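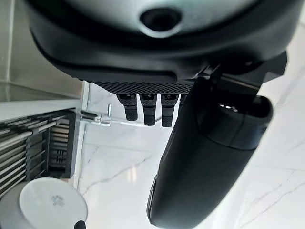

A day at the Kudo taping in Clistivport, or how long can one person clap

Posted February 20, 2025 | Filed under: Talk shows, Set visits | 3 comments

When the invitation came from Zolel's press office, it promised "an unfiltered day behind the scenes of daytime's warmest hour." I have been on enough set visits to know what unfiltered means. It means a tour with a person in a headset, a sandwich, and ten minutes with the host while a publicist sits close enough to read your notes. I went anyway. I've written plenty of unkind things about Kudo on this site and had never sat in the room, and a few of you have pointed that out in the comments, some more politely than others.

For anyone who has managed to avoid it, Kudo is the talk show that took over the 3 p.m. slot after the court show got dropped. Masaru Hirose hosts. Every hour has a celebrity, a person with a sad story, and a moment near the end when somebody gets surprised. The name comes from "kudos," minus the s, and they give one out at the close of each show. I have never worked out what a kudo is. On this visit I asked two people and got two answers.

Getting there

The studio is out past the Clistivport freight yards, in a building that used to be a mattress showroom. The show likes to say on air that it comes to you "from the waterfront." You can smell the water if the wind is right. You can't see it from anywhere I stood, and I tried the roof.

Press check-in was at 9, the audience was told 10, and the taping started at 1:20. Remember that if you are thinking about free tickets. The audience holding area is a long hallway with benches down one side, a vending machine and a screen playing old clips of the show. The clips are picked to get you in the mood. By the fourth time through the one with the firefighter and his kindergarten teacher, the woman next to me had turned all the way around to face the wall.

They take your phone and give you a numbered tag for it. Mine was 403. I asked if there were really that many people coming and was told the tags "don't start at one."

The tour

Our guide kept up a good pace and knew her script. We saw the makeup room, the green room, the control room through a window, and a corridor of framed photos of Hirose with people more famous than he is. The green room is smaller than my kitchen. It has one nice couch, and the coffee there is the same coffee we got in the hallway, which I found sort of endearing.

The control room was the part I wanted, and it was the part we got the least of. We stood at the glass for a couple of minutes during a camera check. There was a big board on the back wall with the running order for the day, and one of the cards said SURPRISE (MASARU DOESN'T KNOW). I'd like that on the record for later.

I asked about the writers' room. There isn't one, I was told, as the show is unscripted. I asked who writes the intros, then, and the questions on the blue cards, and the jokes at the top of the hour. Those come from the "conversation team." The conversation team was at lunch. It was 10:45.

The room

On TV the Kudo audience looks like a small arena. There are 75 seats, steeply raked, and two of the cameras do a lot of low sweeping shots that make them look like more. The set is nicer in person than I expected, and also colder. Bring a sweater. The famous window behind the couch, with the sun coming up over the harbor, is a print with lights behind it, and they change the color for the holiday shows.

Before the taping a warm-up comic comes out and works the crowd for most of an hour. He was good at it, better than most of what he was warming us up for. He taught us three kinds of applause: the hello, the "oh my gosh," and the one where you stand. He had us practice standing six times. Then we were filmed doing all of it with nothing happening on the stage at all, laughing at nothing, wiping our eyes at nothing. I had always assumed that the crying lady in row two was crying at the thing they cut away from. I will never trust a reaction shot again, and I didn't trust them much before.

The interview, and the feud

The reason most of the press was there was Ayodele Akpan. If you've followed the back and forth, skip this paragraph. Akpan was Hirose's sidekick when the show was a local morning thing in Gustidville, years before Zolel picked it up. When it went national, he didn't go with it. He has said in interviews that he found out from a billboard. Hirose has said in interviews that they "grew in different directions," which is what people say when one of them got a bigger paycheck. Since then it's been little digs, a missing thank-you in an awards speech, and a podcast episode of Akpan's titled "Who's Sitting in My Chair."

So the reunion was supposed to be the get of the season, and the promos have been running it like a prize fight.

I'll tell you what happened in the room, and you can compare it to what airs. Akpan came out to the standing kind of applause. They hugged for a long time. Hirose asked how he'd been. Akpan said he'd been sleeping in, and got a real laugh, the only one of the day that nobody had rehearsed us for. Then Hirose looked at a blue card and asked, "Do you feel like you were heard?" Akpan waited a while and said, "By who?"

It was a great moment. There was a silence in there you could have parked a truck in. Then a floor manager stepped out, said there was a problem with a microphone, and we stopped for twenty minutes. I was sitting close to the stage and heard no problem with any microphone. When we started over, the question was about forgiveness, and Akpan gave a perfectly pleasant answer about his mother.

Maybe the mic really did go. I'm not a sound engineer. But I've watched this show cry on cue for two seasons, and I'd bet lunch that "By who?" never makes it to your living room.

The surprise, which Masaru didn't know about, was a cake shaped like the old Gustidville set. He put both hands on his head and said "You did not!" A makeup artist had come out to powder him right before it was wheeled in. We did it twice, for the angle.

Ten minutes with the host

They gave us Hirose after the taping, in a group, with a timer. He's charming up close. He remembers names, he looks at whoever is talking, and he is shorter and funnier than he is on air. I asked him directly whether he and Akpan had spoken before today. "We've texted," he said. I asked whether the two of them had agreed on topics ahead of time. The publicist said we had time for one more, and called on somebody else, who wanted to know his skin care routine.

To be fair to him, he did stay past the timer to sign things for a few people from the audience who'd been let in at the back. No cameras were on for that. I watched for one.

Akpan did no press at all. He was in a car before the lights were off. One of the crew told me he'd been "a total gentleman," and that he had brought his own lunch.

What I was told about next season

Zolel had a man there with slides. The show has been renewed, and there will be a run of road episodes starting in April, the first of them from Gustidville. He said demand for tickets had been incredible. He said the reunion would be "a conversation starter." He said the show gets 500 letters a week from viewers whose lives it has changed, and I asked if we could look at a few. He said he'd circle back on that. He has not circled back.

Should you go?

If you like the show, you'll probably have a good time, and you will like it a little less afterward. The seats are free and so is the parking, though the lot fills up and the overflow is a long walk along a road with no sidewalk. Eat first. The audience sandwich was cheese or turkey and they ran out of turkey. Don't wear white or small stripes, or they'll move you to the back row, where a light stand blocks the couch. The bathrooms close while tape is rolling, and with the stops I mentioned, tape was rolling until after 4.

If you're going because you want to know whether Hirose and Akpan have made up, save the gas. I sat one row from the two of them and I couldn't tell you. They shook hands at the end, for the cameras, and again when the floor manager asked for it a second time.

On the question of what a kudo is: the guide said it's "a little bit of light you give to someone else." The guy at the merchandise counter said it's a pin. They cost nine dollars and I did not buy one.

The episode is supposed to air next week. I'll put up a short post once I've seen the cut, and if "By who?" is in it, I'll owe the conversation team an apology and I'll make it right here.

Comments (3)

deb_in_the_valley: I was at a taping last season and they made us do the crying thing too. My sister got on TV for it. She was thinking about her parking meter.

Rerun Ricky: You went in wanting to hate it. The man stayed to sign autographs, what more do you want from him?

teatime403: Akpan bringing his own lunch is the whole story if you ask me. Also that's my number, I want it back.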